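Packaging Materials II
Unit 7 handout: Paperboard cups and the double wall
Instructor: Evaristo Donati. Lab sections: Pascual Palma.

Reading before lab: course reader, chapter on coated boards. Bring the sample sheets from Unit 6.

7.1 Board

Cup stock is a bleached paperboard with long fibers in the outer plies and a bulkier middle. The long fibers carry tension when the rim is rolled. The bulky middle gives stiffness for little added weight. Stiffness rises steeply with thickness, so a small loss of caliper in the coating line shows up as a cup that feels soft in the hand.

Grain direction matters in two places. The blank is normally cut with the grain running up the sidewall. The board then bends easily around the forming mandrel, and the cup resists crushing from above. Turning the blank across the grain saves some trim on certain layouts, but the wall springs back and puts stress on the side seam.

7.2 Coating and seam

Uncoated board takes up water quickly at a cut edge. The food side is therefore given a polymer layer, most often polyethylene, applied by extrusion. The same layer is the glue. At the side seam the two edges overlap, hot air softens the coating, and a clamp presses the joint while it cools. Three settings control the result: air temperature, dwell time and clamp pressure. Too little heat leaves a seam that peels with clean surfaces on both sides. A good seam tears fiber.

The inner cut edge of the overlap is exposed to the drink. Some makers skive and fold this edge so that only coated surface faces inward. The Ikonen data set used in Problem Set 4 was taken on cups with an unskived edge; keep this in mind when comparing wicking figures.

7.3 Rim and base

The rim is rolled outward over a lubricated die. Its jobs are to stiffen the mouth, to seat the lid and to cover the top cut edge. A rim rolled too dry will crack at the seam, where the board is double. Condition the blanks before forming.

The base is a separate disk with its skirt turned down. The lower sidewall is folded around the skirt and knurled. Most slow leaks start where the side seam crosses the base joint, because there the layer count changes within a very short distance.

7.4 Heat flow through the wall

Treat the wall as resistances in series: inner film, board, gap, outer wrap, outer film. Board alone is a modest insulator. Still air is better, provided the gap is narrow enough that convection stays weak. A fluted wrap holds air in narrow vertical channels and touches the hand only at the crests. The smaller contact area lowers the heat flow into the skin even when the crest temperature is unchanged.

For the worked case, Clanuseck board, take the gap as pure conduction and neglect radiation. Students who include radiation should state the emissivity used. Take water density as 996 kilograms per cubic meter for the fill calculation and a fill volume of 200 milliliters. The outer surface limit for the exercise is 63 degrees Celsius.

7.5 Crush and grip

Side load is applied just under the rim and again at mid-height. Report both. The upper reading is governed by the rim and the lower by the wall. Wraps glued at a few spots add less side stiffness than wraps glued along the full seam. The Tolusa and Prusance samples differ mainly in this respect.

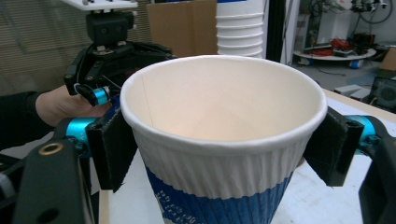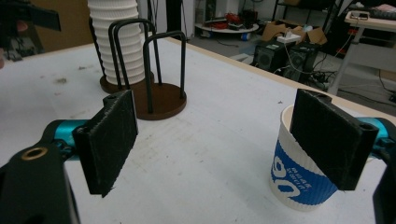 Review question: Why is the side load reading just under the rim higher than the reading at mid-height?

The rolled rim acts as a stiff ring and resists being pushed into an oval. At mid-height the load is carried mostly by bending of the wall, with a small contribution from the wrap.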